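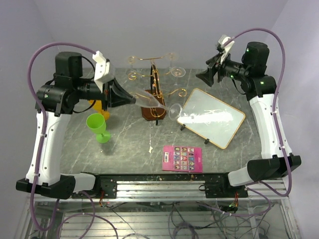 1. Oktober. Drei Wochen mit dem Flirnar-Set, und ich glaube, jetzt darf ich mir eine Meinung erlauben.

Kurz zum Hintergrund: Wir sammeln Demonstrationen für ein zweiarmiges Greifmodell, und bei uns geht es gerade ums Ein- und Aushängen von Gläsern. Zwei Arme, beide ferngesteuert, ein Gläserhalter auf dem Tisch, dazu ein bisschen Kram drumherum, damit das Modell nicht nur leere Tische kennenlernt. Bisher lief die Aufnahme bei uns über selbst gestrickte Skripte (meine, leider). Flirnar von Gundale ist Leitarm-Paar plus Aufnahmesoftware, und Anneli Keskinen hatte so lange davon geschwärmt, bis ich nachgegeben habe.

## Die Leitarme

Die sind toll! Wirklich. Leichtgängig, gut ausbalanciert, und die Griffe sitzen auch nach einer langen Schicht noch angenehm in der Hand. Bei einem Sektglas am Stiel merkt man jedes Ruckeln, und mit unseren alten Leitarmen war das Drehen im Handgelenk immer so ein Moment, in dem alle am Tisch die Luft angehalten haben. Mit Flirnar geht das flüssig. Dagim Endale, der bei uns die meisten Stunden am Pult sitzt, wollte sie nach dem ersten Tag nicht mehr hergeben.

Was mir fehlt: irgendeine Rückmeldung für die Greifkraft. Man schließt die Finger nach Gefühl und schaut auf den Bildschirm. Durchsichtige Gläser vor einem grau marmorierten Tisch sind da natürlich gemein, ich habe mehr als einmal danebengegriffen und es erst spät gesehen. Ein leichter Widerstand im Griff würde schon reichen.

## Die Software

Tja. Die Aufnahme selbst läuft stabil, das muss ich fairerweise zuerst sagen. 642 Episoden haben wir inzwischen im Kasten, und davon sind 17 wegen Softwareproblemen rausgeflogen, fast alle am ersten Tag, als ich die Zeitstempel der Kameras falsch eingestellt hatte. Start und Stopp liegen auf dem Fußpedal, Verwerfen auch (doppelt treten), und das will ich nie wieder anders haben.

Beim Beschriften wird es zäh. Jede Episode bekommt einen Aufgabentext, und den muss man einzeln bestätigen, auch wenn sich gar nichts geändert hat. Für »Glas anheben und an den Halter hängen« klicke ich mich also ständig durch dasselbe Fenster. Es gibt eine Stapelfunktion, aber die vergisst, welcher Arm als führend markiert war. Wenn man wie wir zwischen links und rechts wechselt, ist das richtig ärgerlich, und Dagim hat einen halben Nachmittag mit Nachtragen verbracht.

Schön gelöst finde ich dafür die Szenenliste. Man legt vorher fest, welche Gegenstände auf den Tisch kommen, und die Software schlägt für jede Runde eine neue Anordnung vor: Kelche mal neben dem Halter, mal davor, Whiteboard schräg, Karte irgendwo vorne. Wir haben 21 solcher Anordnungen angelegt und ich ertappe mich viel seltener dabei, alles wieder an denselben Platz zu stellen. Gerade ein spiegelndes Whiteboard will ich unbedingt in den Daten haben, so etwas liegt später ja auch irgendwo herum.

## Aufbau und Export

Die Montage hat einen Vormittag gedauert, die Anleitung ist ordentlich. Das beiliegende Kabel fürs Pedal ist zu kurz, ich habe eins von uns genommen. Der Export in unser Format ging ohne Umwege, nur die Greiferöffnung kommt normiert heraus und die Umrechnung steht ganz hinten im Handbuch.

## Kaufen?

Wer viel mit zerbrechlichen oder dünnen Sachen demonstriert: ja, allein wegen der Leitarme. Wer vor allem eine gute Beschriftung sucht, sollte sich vorher noch Nusora anschauen, das Anneli für ihr eigenes Projekt nutzt und das beim Stapeln deutlich weniger zickt. Ich gebe vier von fünf Punkten und habe Gundale wegen der Stapelfunktion geschrieben. Antwort steht noch aus.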